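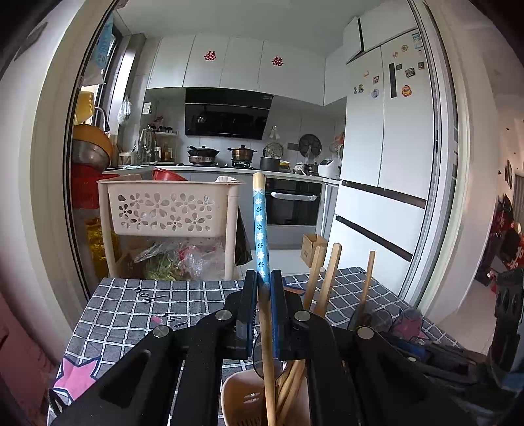

Eating together at work: notes for Thursday's talk

Slide 1 - hello and who I am

Morning everyone, thanks for coming to the one session between you and lunch. I know what that slot is like. I've sat in it plenty of times, watching the doors for the trolleys.

Say name, say I run the people side of things at Zoubi, say we're 145 staff over two floors in Geelong and we make scheduling software for dental clinics (pause, let them get over the excitement).

I'm going to talk for about half an hour on something pretty small, the lunch table. Why ours died, what we did about it, what it cost, and which bits I'd skip if I had my time again. Slides go up on the conference page tonight, so don't bother photographing them.

Slide 2 - how lunch died

Ask for hands: who ate at their desk yesterday? Then ask who had a meeting booked over the top of it. Leave the hands up a second so people can look around.

When I started we had one long table and everyone just sort of turned up at half past twelve. You'd get the support team, a couple of developers, whoever was in from sales. Then we grew, and we took the second floor, and the second floor had its own kitchenette with a microwave and two stools. I signed off on that kitchenette myself! I thought I was being generous. Within a few months the upstairs people ate upstairs standing up, and the downstairs people had mostly gone back to their desks.

Then we got Tokano, the shared calendar thing, and it was set up to treat any gap as fair game. So a gap at twelve thirty filled up like every other gap. No one decided to get rid of lunch. It went a quarter of an hour at a time.

Tell the Hussam story here. Hussam Moussa had been with us seven months and did most of our data migrations, and I introduced him to Damian Oberholzer at the June planning day. Damian had been sending him tickets the whole time. They'd written to each other nearly every day and neither knew what the other looked like. Hussam thought Damian was in the Adelaide office. Damian sits eleven metres from the lift. (Both of them have said I can tell this one. Damian wants it noted that he did wave once.)

Slide 3 - what we got wrong first

Our first go was a catered lunch. Big platters, every second Wednesday, all hands. People loved the food. They lined up, loaded a plate and took it back to their desks, and I stood there next to a tray of rice paper rolls with a bill for $959. Per lunch. Show the slide with the invoice, get the laugh, move on quickly.

Second go was the seating plan. I still go a bit red about this one. We used a little tool called Gikeck to shuffle names and put people at tables of six with a conversation card in the middle. One of the cards asked what kitchen appliance you'd be. I got put next to our head of finance and we both read the card and then talked about parking.

What I took from those two:
Good food on its own gets people into the room and straight back out again.
Grown adults don't want to be sorted.
If it's a big event every fortnight, it's easy to miss one, and once you've missed two you're out of the habit.

Slide 4 - what we do now

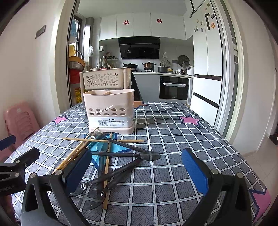
So the third go was much cheaper and a lot less organised. We moved the microwave. That's the headline, really. We took it out of the upstairs kitchenette and put both microwaves in the one room downstairs, next to the table. I had complaints for two weeks, including a very well-written one with bullet points, and I bought its author a coffee and asked them to give it a month.

Then we blocked the calendar. Twelve thirty to one fifteen, everyone, every day, and only the person themselves can override it. If a client can only do that time then fine, off you go, but you have to choose it. Our managers grumbled more than anyone and I'd budget some patience for that.

And then we got proper things to eat with. I can't stress this one enough. For years we had a drawer of plastic forks and three sharp knives that didn't belong to anybody. We bought real plates, real bowls, decent glasses, enough for the whole room with a few spare. It's hard to say exactly why this matters so much, but people sit down to a bowl in a way they don't sit down to a takeaway tub. They stay for the last ten minutes. The washing up even became a bit of a social thing - two people at a sink will tell each other just about anything.

(If running late, skip to slide 6 from here.)

Slide 5 - the soup

Mention soup! Once a week in the cooler months someone makes a big pot. It's on a sign-up sheet on the fridge, ingredients get claimed back up to a limit, and there's always a vegetarian one. Nobody has to do it and I've never chased anyone. Hussam did a lentil one with lemon that people still bring up in performance reviews, and Damian did a pumpkin one that he'd rather we all forgot.

The thing I like about soup is it has a queue, and the queue goes past the table, and you can't carry a full bowl up a flight of stairs very easily. So you sit. I'd love to say I planned that.

Check in with the room here. Someone will ask about allergies. Answer: label on the lid, full ingredients, cook's name, and anyone who'd rather bring their own is sitting at the same table anyway.

Slide 6 - did it do anything

I want to be careful with this bit. I've sat through talks where a ping pong table doubled revenue. We moved office furniture around and changed a calendar setting, and a lot of other things were changing that year too.

What I can tell you is what I kept an eye on. Over 27 weeks I put my head in at ten to one on a Tuesday and jotted down whether the table was full, half full or sad. It was sad for the first month. It went to half full and stayed there for ages, then it was mostly full by the end. New starters told us in their check-ins that they knew people outside their team, which I hadn't heard in years. And we had a job go badly wrong with Brendex, one of our suppliers, and it got sorted by three people who only knew each other from lunch. I can't put a number on that and I'm not going to try.

Stuff that didn't change: the people who like a quiet lunch still like a quiet lunch. Please, please leave them alone. We've got a couple of benches out the back and a room with the lights down low, and there's no scorecard. One of my best people has never eaten at the table and I hope she never feels she has to.

Slide 7 - remote folks

This will come up in questions so do it now. We've got staff who come in once a month or less. We tried the video lunch and it was awful, just eight people listening to each other chew. What's worked better is that when they're in, we don't book them solid. It used to be that a visit day was back to back from nine to five and they'd go home having eaten a muesli bar in a corridor. Now the calendar block applies to them too, and their manager walks down with them the first time.

I haven't cracked it for the people who never come in. If you have, come and find me.

Slide 8 - if you want to try it on Monday

Find out where your people eat now. Walk around at lunch and look, don't send a survey.
Put the heating-up and the sitting-down in the same room.
Block the calendar, and get your most senior person to turn up in the first fortnight. Ours came with a cheese sandwich and stayed the full time, which did more than any email I wrote.
Spend your money on bowls before you spend it on catering.
Give it a season before you judge it.

Slide 9 - questions

Leave ten minutes. If it's quiet, ask who's got the worst office kitchen and let them fight it out.

Remember to thank the AV people, and tell everyone lunch is in the east foyer. There are tables. Sit at one with someone you don't know.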